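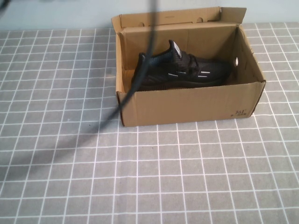 How to store shoes in the boxes they came in

Shoe storage is a racket. Sindden will sell you a stacking drawer, Kovex will sell you the same drawer with a magnet in the door, and both crack at the hinge if you pull them from the wrong side. I've had both. I went back to cardboard in February and I'm not sorry, though I don't buy everything you read about cardboard either.

Step 1. Clean the shoes first

Brush off the dirt, pull out the insoles and leave everything out overnight. Skip the sprays. The one I tried promised freshness for 1,000 hours and smelled like a bus.

Step 2. Deal with the packets

Those little drying packets don't last forever, and an old one is probably doing nothing. Throw it out. If your closet is damp, fix the closet.

Step 3. Stuff the toes

Plain paper is fine. Cedar shoe trees are nice for leather, but I have yet to see what they do for sneakers besides cost money.

Step 4. Label the short end

Write the style and color in thick marker. The maker's name on the box won't tell you which pair is inside, especially if you buy the same brand over and over.

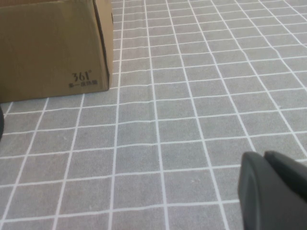 Step 5. Stack low

People online show towers of 8 boxes. Mine sagged at 6, and the bottom lid caved in. I stop at four now, with boots at the bottom.

Step 6. Keep them off the floor

Any shelf will do. The Skindard rack gets praised a lot, but a plank on two bricks holds the same boxes. Check for moths when you swap seasons, and toss any box that has gone soft.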